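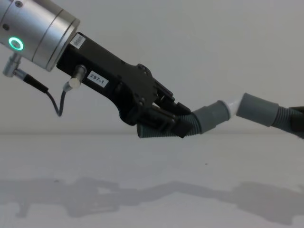 A reader wrote in after my last post to say I was wrong to tell people to leave their allotment alone over winter, and that I would have had far fewer slugs if I had dug the whole plot over in October. The same reader said straw was a waste of money and that cardboard was worse. I have had the plot at Gadside for long enough to have tried both, so I thought I would set out what I did and what came of it.

9/2/20

The plot is on the lower side of the site, next to the ditch. The soil is heavy clay. It sticks to a spade in winter and cracks in summer. When I took it on it had been empty for two years and most of it was couch grass, with a row of old blackcurrants along the back and a water butt with no lid. I dug all of it in the first year because that was what the man on the next plot was doing. It took most of the autumn and the couch grass came back by May.

The second year I dug half. The other half I covered with flattened boxes and put 30 bags of compost on top, which the council yard lets you fill yourself if you bring your own sacks. I had to soak the cardboard first or it blew into the ditch. I also had to pull off the parcel tape, and I missed a good deal of it. I am still finding strips of it among the leeks.

The dug half looked better in March. The covered half looked better by June and was a lot easier to weed. I grew the same potatoes in both, a bag of Cocco split down the middle, and the covered half gave me more by weight. They were cleaner as well. The ones from the dug half came up with clay stuck in the eyes and had to be scrubbed with a nail brush.

Now the slugs. The reader has a point here. There were more slugs under the cardboard, and more holes in the potatoes that were near the surface. I lost most of the first sowing of lettuce on that side. I don't know that digging would have cured it, as the dug side had plenty too, and the ditch is always going to be full of them. What helped was sowing the lettuce in trays at home and planting it out when it was a decent size. I also stopped watering in the evening.

Straw I have only used on the strawberries. One bale did both rows with some left over, which went on the path and was mud again in three weeks. I wouldn't buy it for anything else. Wheat came up through it in the spring and I spent an afternoon pulling that out.

I should say something about cost, as that was the other complaint. The cardboard is free. I get mine from the back of Kernbridge, the bike shop, because their boxes are large and don't have much print on them. Ask at the counter first. They put the boxes out early and the recycling lorry is there by nine. The compost is free if you can move it. I did it in a small hatchback over several trips and the boot still smells of it. The only thing I paid for was a second-hand fork, and I would have needed that whichever way I did it.

The plot rent has gone up, although it is still less than I spend on tea and biscuits. The water is turned off from the end of October until the frosts are done, so a butt is worth having. Mine holds 300 litres and fills from the shed roof faster than you would think. I made a lid from an old cupboard door. It does not fit very well but it keeps the leaves out.

The shed came with the plot as well. The felt had gone along one edge and water was getting in over the shelf where I kept seed. I lost a tin of beans that way, all sprouted and stuck together. I put new felt on in the summer, using a tin of Liltard to seal the joins, and it has been dry since. The instructions say to leave it overnight between coats. I left it for an hour and had to do one corner again.

This year I am covering the whole plot except for one bed by the gate, which I will dig. That bed is for carrots, and I have never had a straight carrot out of the covered side. They hit the clay under the compost and fork. I have been adding sand to the gate bed a bucket at a time and it is starting to crumble a bit when it is dry.

Parsnips I have given up on. I sowed them two years running and got nothing the first time and four the second. The seed has to be fresh and the packet I used had been in the tin with the beans.

To go back to the digging, I don't mind it. On a cold dry morning it is quite a pleasant way to spend an hour, and there is usually a robin about. I just don't think the ground was any better for it on my plot. If yours is sandy you may find it different, and the plots at the top of the site seem to dry out sooner than mine whatever is done to them.

The broad beans I put in before the cold weather are up and have stood well so far. Mice had a few at one end. I have filled the gaps from a tray I had on the windowsill and put holly cuttings along the row. The garlic is up too, and the blackcurrants still need pruning.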